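A day inside the writers' house at Ambrose
Mar 2, 2025

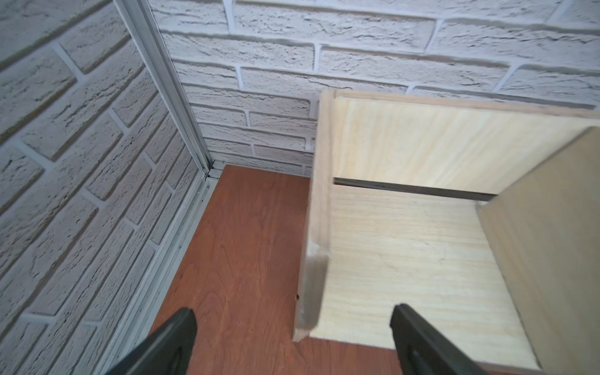 I have wanted to see how a series gets written from the inside ever since I was a teenager pausing the credits to read the names, so when Pakamex opened up its writing and post-production house at Ambrose for a day I booked the first spot I could get. Two trains and a long walk up from the river, and I was still early! The house is really an old storage building that's been turned into offices bit by bit, and you feel that straight away, with brick walls, one of them white, meeting in the corner over a reddish-brown wood floor, and every room a slightly different shape from the one before. Our group was let in through the side door and given a lanyard, a program and a very good cheese scone.

The morning belonged to Drarkancombe, the eight-part mystery they finished last year. If you haven't watched it, it's set in a seaside town where the ferry has stopped running and people have started getting letters from the mainland that are dated a week ahead. I've seen it twice and I would happily go again. Verna Crenshaw, the head writer, took us through how the first episode changed between the pitch and the shoot, and she was wonderfully open about it. The ferry captain was the lead until the fourth draft. The post office clerk, who is my favourite character in the whole thing, had two lines and no name.

She put the old opening up on the screen next to the new one and let us read both in silence. The old one was good! It had a storm and a dog and a big speech on the pier. The new one is a woman sorting mail with the radio on, and you can feel the room lean in by the second page. Someone asked how long the swap took and Verna laughed and said the scene was written in one afternoon, after five months of arguing.

Then we got to see the cards. They keep every story card from every project, filed in shoeboxes, and Drarkancombe alone ran to over 3000 of them. A lot are crossed out, some are only a word ("gulls", "Tuesday's soup", "NOT the sister") and a few have whole conversations between two writers running around the edges in different pens. I could have stayed with those boxes all day. We were allowed to handle the ones from episode six, where the clerk opens the letter addressed to herself, and you can follow that scene moving from the end of the episode to the middle and back again.

Lunch was soup and rolls in the yard. I sat with a couple from Hamilton who make short films on weekends and a retired drama teacher who had brought her own copy of the pilot script, with her own notes in it, and was hoping to get up the nerve to show someone. (She did, after the coffee, and came back pink and delighted.)

The afternoon was sound and edit. I knew next to nothing about sound going in and it ended up being the part I've talked about most since. They played us the pier scene with only the recorded dialogue, then added wind, then rope, then footsteps, then the music, and by the end I had honest goosebumps. The rope is a leather belt being twisted close to the mic. The editor beside him showed us three cuts of the same dinner and asked which one made the brother look guilty, and the group split right down the middle.

We finished with a reading from Atby, the new one, which is a half-hour comedy about a travelling theatre company that keeps getting booked into the wrong town. Four actors sat on stools with the pages in their hands and read 22 minutes of it cold. It's still rough and they said so, but there's a running argument over a costume trunk that had people wiping their eyes. They wouldn't tell us when it goes to camera. I asked twice.

A few practical things if they run it again, and I hope they do. Places were capped at 200 for the day and split into small groups, so book early. The stairs to the edit rooms are steep, but there's a lift around the back if you ask at the desk. Bring a jumper, as the screening room is chilly. Parking is hopeless, and the 164 bus stops at the bottom of the hill.

I've started a shoebox of my own. It has 11 cards in it so far.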